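Prulora Desk Whiteboard: four months in

I went through a silly number of sticky notes last year. They lived on the monitor, on the lamp, on the inside of the cupboard where we keep the mugs, and by Friday-ish of any given week half of them had dropped behind the radiator. So in the spring I finally bought a small dry-erase board to lay flat on the table, and I've been meaning to write it up ever since, because I like it far more than a person should like a whiteboard!

I teach beginner Polish and a bit of handwriting to adults, mostly one to one, and I also use the board for shopping, phone messages and working out how much paint a wall needs. So it gets a real mix.
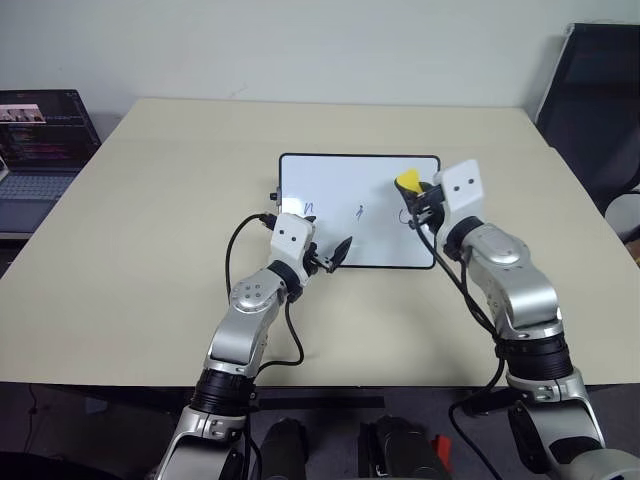
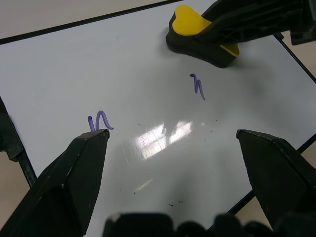
A small board with a thin black frame, lying flat.

I paid 20 dollars for the Prulora, with one marker and a felt eraser in the box. The marker is poor. It was fading within a couple of weeks and I threw it out. The eraser is great, though - dense, with a stiff back, and small enough to sit in a palm. I wash it under the tap every so often and it comes back nearly new.

What sold me is the surface. My old board was a Mundex, and it had that slightly chalky coating where the pen drags and squeaks and every stroke leaves a gray ghost behind. The Prulora is slick. Fine-tip markers glide, which matters a lot if you're showing somebody how a letter joins to the next one, and you can write small and still read it from the other side of the table. I left a grocery list on it over a long trip in June, came home expecting to scrub, and it wiped off dry in one pass. I did it again with a cheap black marker just to be mean to it. That one needed a damp cloth, but it left no stain.

Weight is good too. It's light enough to hand across the table, which my students do constantly, and it doesn't flex when you lean your wrist on it. The Mundex bowed in the middle after one summer and rocked every time you dotted an i.

Now the grumbles, and there are a few.

The back has no rubber feet. On a smooth table the whole thing slides away from you if you press hard, and left-handers seem to push it more than the rest of us. I stuck on four of those clear bumpers made for cabinet doors and the problem went away, but they should come with it. There's also no pen clip, so the marker rolls off and you find it under a chair with the cap missing. I tried a magnetic clip from another set and it wouldn't hold, so don't buy this one for magnets. The listing never promises them, to be fair, but I had hoped.

The shrink wrap was on so tightly that I nicked the frame with the scissors getting it off. My own fault, mostly. Start from the back.

If you're choosing markers, I've tried a pile of them by now and I keep going back to the Jakubowski fine tips. They cost more, but the line stays crisp, they hardly smell, and the blue is a proper readable blue. The Lusis ones are fine for big block letters and come in lovely colors (the green especially), but the tips go mushy if you write at a slant like I do. Store either kind lying down. I had a cup full of markers standing tip up for years and wondered why they all died on me.

For cleaning, a dry microfiber cloth every day and a little water once a week has been plenty. I don't use the spray cleaners. A friend of mine, Radomir Omerović, uses one on his and his board has gone a bit cloudy at the corners, though he also leaves it propped in a sunny window, so who knows. If you ever get permanent marker on it, scribble over the mark with a dry-erase pen and wipe while it's fresh. Worked for me twice.

I did look at the bigger version for the hallway. It's 115 dollars, it comes with a proper tray and wall brackets, and it's gorgeous, but I can't see myself filling it. For a family calendar I might feel differently. The small one also comes in a pack of 5 for classrooms, and I'm seriously tempted, because group lessons would be so much easier if people weren't waiting for a turn with mine.

So yes, buy it, and put the price of some decent markers on top. Mine has a nick in the frame, four stick-on feet and a verb table I should have wiped off yesterday, and I'd buy the same one again tomorrow. If anyone has found a pen clip that stays put on a frame this thin, please leave a comment!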